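I'm going to be the grump in the robot builders' corner again. Thread on the laundry folder I've been putting together at home since December, and why I don't believe most of what I read about these.

The pitch, if you missed it: two cheap arms, a Bernano controller, some printed fingers, and you train the thing on your own demonstrations. The Wiltia build guide says a weekend. I'm well past a weekend.

First problem was the parts list. The guide assumes you already own a decent bench supply, a printer that holds size, and a drawer full of M3 hardware. I own one of those. (The drawer.)

Printed fingers, version one: too stiff, slid right off a dish towel. Version two: soft enough to bend, so they bent. Version three is curved, with round pads at the tips, and I don't hate it. Still slips on anything silky.

The Cuseck servos are fine. I keep seeing people call them "industrial." They are hobby servos in a nicer case. The shoulder joint on mine has play you can feel with one finger, and at full reach that turns into a miss.

Now the training part. The forum line is that 50 demos gets you "basic folding." I did 50. The arm learned to go to where the cloth usually is and close its hand. If the cloth was there, great.

So I kept going. I'm at 243 demos as of tonight, all done by hand with the gripper, all on cloth. Pick up a corner, lift, lay it over, let go. My wrist has opinions.

People say 3,000 is where it gets good. Maybe! But notice how the number keeps moving. Last spring the same people were saying 100. If it needs 3,000 tries to half fold a washcloth, I want that printed on the box.

Also, ask to see the failures. Every clip I've found of the Niazi folder starts with a flat towel, square to the table. My laundry has never once come out of the dryer flat and square to anything.

That's why I stopped practicing on the table. A bed gives under the cloth, the cloth bunches, and you find out fast how much of your grip was just the hard surface helping you.

Blue cloth on the white bed, pinched and pulled up into a peak:

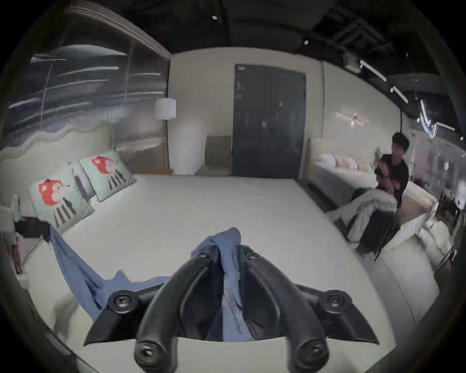
Do you need two arms to fold laundry, or can you get by with one?

One arm will do small stuff like washcloths if you're happy with a single fold. For shirts you want two, one to hold and one to move. I'd build one first and get it picking up cloth reliably before paying for the second.

Cost, for those asking: more than the guide says. Add the fingers you'll throw out and the second power supply.

I'll run the next round of training once I've shimmed that shoulder. Expectations are low. If it folds one hand towel from a heap, without me nudging it, I'll post the whole clip uncut.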